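# Arm Club at the Jelenton Library: A Season at the White Table

Welcome, and thank you for stopping by our page! If you came to the open evening in April you have already heard most of these stories, probably twice, and if you didn't, then pull up a chair, because we do like telling them. Arm Club meets every Tuesday after school in the upstairs workroom, and this was the season when we gave up on line-following cars for a while and let the whole group loose on one robot arm.

The arm came to us through the Zesturau loan program, which sends equipment out to clubs that can show they have a sturdy table and a grown-up who will read the manual. We had the table. The manual was another matter (it is long, and the chapter on joint limits seems to have been written on a bad day), but between all of us we got through it, and a good many families ended up reading parts of it at the kitchen counter. Our project name, Grellarine, was chosen by vote in the second week. It doesn't mean anything. It beat several names that did mean something, and we have grown very fond of it.

## What we were trying to do

Our season project was a tidy-up task for the Ó Riain Cup, which is a friendly regional event for school and library clubs. Each team brings a program that can pick up everyday things from a tabletop and move them to where they belong. You get a short list of allowed object types ahead of time, and on the day the judges set the table however they please. Flat things are allowed. Flat things, as we were to learn over many weeks, are a real test of everybody's patience.

The club members ran every part of it themselves. Some wrote the motion code, some kept the logbook, some set the table between runs, and everyone took a turn on the stop button, including the ones who said it was boring and then found out it wasn't. By the end of the season the logbook had 269 attempts in it, each one with a note about what was on the table, what the arm was asked to do, and what it did instead. Quite a few of the notes have drawings. One of the drawings is of a sandwich, and we have decided to leave it in, as the sandwich was very nicely done.

## From the work table

Most of our practice was done looking through the arm's own small camera, the one that rides along near the gripper. It takes some getting used to! The table seems to slope off in a direction it doesn't slope, the wall leans, and something you could reach out and touch is suddenly way over on one side of the screen. New members tended to look up at the real table, down at the screen, and up again for the whole first session, and then one week they would just stop doing that and start steering by the picture.
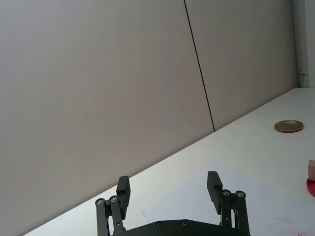 *The gripper with its fingers open wide, and the gold-and-red lid lying flat, farther back and off to the right. The wooden block on something round and red is just coming into view.*

Lids turned into the great subject of the season. A block is a friendly object, since it has sides, and the fingers can come down around it and close. A lid lying flat hardly has any sides at all. The first plan was to come straight down over it and squeeze, and if you page through the early part of the logbook you will see the words "pushed it" more often than you'd think possible. The second plan was to come in low from one side, which worked better on some days than on others. The third plan, which came out of a long argument over crackers, was to slide the lid gently until its edge stuck out past the table and then take hold of it there. That one needed somebody standing by with a cushion.

We spent two whole sessions just on opening and closing. How wide should the fingers go before the arm moves in? Too narrow and one of them lands on top of the thing you wanted. Too wide and you knock over its neighbor on the way down. The group settled on starting wide and closing in two steps with a little wait between them, and there was some real pride when the younger members explained that rule to their parents at the open evening, with hand motions.

Stacked things got their own page in the logbook. If one object sits on another, which do you move first, and how do you tell the program that the two of them aren't a single odd-looking thing? The group that worked on this called themselves the Upstairs Team, and they built up a set of 57 test layouts on index cards, so that anybody could draw a card and set the table to match. The cards have been laminated now and they live in the drawer with the spare tape. Please put them back in order if you borrow them. (They are numbered on the back!)

Color was a smaller side quest. Bright objects on a white surface ought to be easy to find, and often they are, but on sunny afternoons our numbers drifted all over the place and the program would lose track of something sitting in plain sight. We tried pulling the blinds, then we tried a lamp, and then one of our quieter members suggested having the program take a fresh look at the bare tabletop at the start of every run, before anything was put on it. That little change went in on a Tuesday and stayed in for the rest of the season.

## At the Cup

We packed everything up for the Ó Riain Cup in April, and carried it down the library stairs one piece at a time with someone walking in front to hold the doors. Each team had 30 minutes at the table, setup included, and that goes by faster than it sounds when one cable has decided to hide at the bottom of a backpack.

Our first run went very well and our second one didn't. The blocks were fine both times. On the second run a lid had been placed near the far corner, and the arm went out toward it, came up against its reach limit and stopped politely, just as it had been told to do. You could hear the whole row of families breathe in together. The team decided on the spot to skip that piece and go on to the next, which they had practiced, and they finished the rest of the list with a bit of time left over. We came home in the middle of the standings with a ribbon for best logbook. It's hanging by the workroom door, at a height where everyone can see it.

Talking with the other clubs may have been the best part of the day. One group had put soft sleeves on their fingers made from the cuffs of rubber gloves, and another had taught their arm to give everything a gentle nudge first to see if it moved. Both ideas have been written on our whiteboard and underlined a few times over.

## Thank-yous

The bake sale and the spring plant sale together brought in $2,530, which paid for our travel, the entry fee, a good lamp and a box of spare parts that should last us well into next year. Thank you to everyone who baked, everyone who bought, and everyone who took home a tomato plant they had no room for. Thanks as well to the library staff at Jelenton, who let us stay late more than once and who have been very kind about the noise of the arm finding its home position first thing in every session.

## Next season

The loan has been renewed, so Grellarine will carry on in the fall with the same arm and the same table. We would like to get lids right, first of all. After that there is talk of cups, and spoons, and one member is quite set on teaching it to fold a napkin, so we'll see how far we get.

New members are welcome and don't need to have written any code before. Come by the upstairs workroom on a Tuesday at 4:00, wear shoes that close, and tie back long hair. If you'd like to look through the logbook first, ask at the front desk and they will bring it out for you. The sandwich is near the back.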